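4.2 Gripper comparison on the two-arm pipe task

The second set of trials asked whether the choice of gripper or the choice of controller had more effect on a simple two-arm assembly. One arm holds a short pipe segment in the air while the other picks up a curved piece from the table and brings the two ends together. We ran the Gallivon and Stelmakh grippers under the same impedance controller, then repeated the full set with position control only. Each pairing was given 50 attempts. The curved piece was laid down by hand before each attempt, with no fixture, so its angle to the held segment varied.

The table and wall were kept white and clear. This made it easier to find the gray parts, but soft shadows on the table were sometimes taken for part of the curved piece by our first segmentation model. Figure 3 gives two views of the setup with the short segment held in the left gripper.
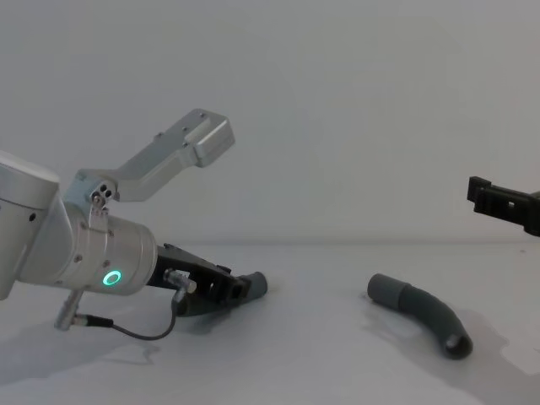 Anwara Marikar pointed out, on reading an early draft, that a stiff grasp on the short segment could hide errors in the other arm, and that grip force should be reported for both sides. We agree. Force was set to 30 N on both grippers for all trials reported in this section. Lower values let the segment turn in the fingers when the parts touched - a failure that is easy to miss from a single view.

The Stelmakh gripper needed fewer regrasps on the curved piece. The Gallivon gripper held the short segment with less tilt, but its fingers had to open wider on approach and came closer to the table. Under position control both grippers did worse, and the gap between them almost closed. We take this to mean that much of the difference seen under impedance control comes from how each gripper settles after first contact.
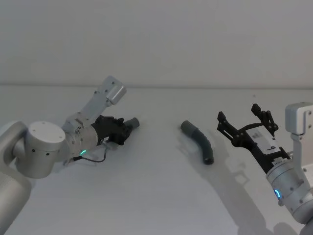
One reviewer asked whether the result would hold with the arms swapped, given that the two sides do not approach the part from the same height. We ran a smaller check in April with the roles reversed and found the same order of grippers, though the number of regrasps went up for both.

Two limits should be noted. All trials used one pipe diameter, and the Esari planner was not retuned between grippers. The full log holds 1248 grasp events, including regrasps and aborted approaches, and was labeled by two people at Clendside working separately. Where they disagreed, the event was left out of the regrasp totals.

Figure 3. Two views of the two-arm setup.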